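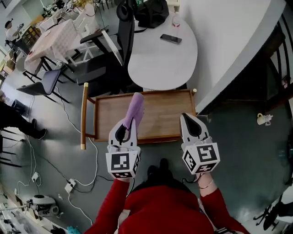 A hand-held gripper closes on a sponge-like object over the tray of a serving cart during a recording session.

Household chores recorded by hand to teach Lirna's robot arms

Edow, a small robotics firm, has started the second round of recordings for Lirna, its project to teach robot arms ordinary jobs around the home. The work is being done by people, who carry out each task themselves with a pair of hand-held grippers.

The firm said it wants 700 hours of recordings by the end of September. The first round, which finished in the spring, produced 300 hours, most of it filmed at a single kitchen worktop. The new round moves into furnished rooms, with serving carts, dining tables and desk chairs, and the operators stand and walk about instead of sitting.

Each operator holds one gripper in each hand. The jaws open and close like those on a robot arm, and a cube printed with black-and-white markers is fixed to each gripper so that its position can be worked out from the video. A camera worn on the head records what the operator is looking at. The three sets of data are lined up afterwards and cut into separate examples, each covering one task from start to finish.

The list for this round has 423 tasks. Many are very short, such as picking up a sponge and wiping a tray, moving a mug from one surface to another, or standing a bottle upright. Others are made up of several steps and take a few minutes. Clearing a table after a meal is the longest, and operators are asked to do it in whatever order they would at home.

That last point is a change from the first round. Operators then worked from a printed card that gave the order of every movement. Edow said the arms trained on those recordings copied the order well but got stuck when something was out of place. In one trial an arm went on reaching for a cup that had been moved a hand's width to the left. The new instructions give only the starting point and the result wanted.

Rooms are also being left much as they are. Bags stay on chairs and phones stay on tables unless they get in the way of the task. The furniture is shifted between sessions, and tablecloths are changed so that the system does not come to depend on one pattern or colour.

A session lasts 20 minutes, followed by a break. The grippers are light, but holding them out in front of the body is tiring for the shoulders, and recordings made late in a long session were found to be less steady. Operators do no more than six sessions in a day. They are paid by the hour and not by the number of examples, a rule brought in after the first round, when some recordings were rushed and had to be thrown out.

The examples are checked by Danis, a separate company that also did the checking last time. Its staff watch each clip and mark whether the task was finished, whether anything was dropped and whether the markers stayed in view. Clips in which something goes wrong are kept if the operator puts it right, as when a sponge slips and is picked up again. Edow said these had been among the most useful of the first batch, and operators are now told to carry on after a mistake instead of stopping the recording.

Markers hidden from the camera remain the most common fault. It happens mainly when an operator turns one wrist too far or works with the hands crossed. A new cube, with patterns on more of its faces, has reduced the problem, according to the firm, though it gave no figure.

Training will begin before the recordings are complete. A first version of the system will be tried on Żak, Edow's two-armed test machine, using only the tasks that involve a tray or a cart. These were chosen because the surfaces are at a suitable height for the machine, whose base does not yet move up or down. Table tasks will be added later in the autumn.

Edow has not said when the system might be used outside its own rooms. It plans to release part of the recordings to university groups once faces and phone screens have been blurred, and said the terms for this were still being written.

Recording sessions run from 9 am to 5 pm. The firm is taking on more operators for the evening, including people who are left-handed, as nearly all of the first round was done by right-handed people. No experience is needed, and training on the grippers takes one morning.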